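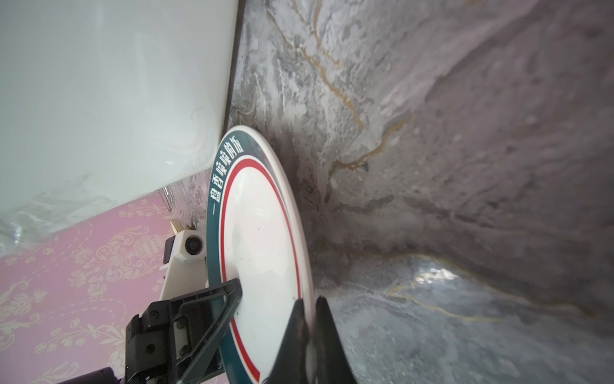

4. First filling of the pellet store

The Hallar boiler takes wood pellets of 6 mm only. Before the first delivery, the person responsible for the campus heating must do these steps.

1. Switch the boiler off at the main panel and wait 36 minutes.
2. Open the store hatch and sweep the floor. Old dust blocks the screw.
3. Check that both filling pipes are earthed.
4. Connect the driver's hose to the left pipe and the suction fan to the right one.
5. Fill up to the yellow line, almost 5 tonnes.
6. Close the caps by hand, without a tool.
7. Switch on and choose FUEL, then PRIME. The screw turns for two minutes and stops by itself.

Note: If the display shows code 474, the screw is still empty. Repeat step 7 — but not more than two times. After this, call the Futeo service desk.

CAUTION: Do not enter the store alone. Pellets can give off carbon monoxide, also when the boiler is cold. Leave the hatch open for some time and use a gas meter before you go in.

The delivery paper stays in the plant room folder. For stores built before September, see section 5, Pipes with old couplings.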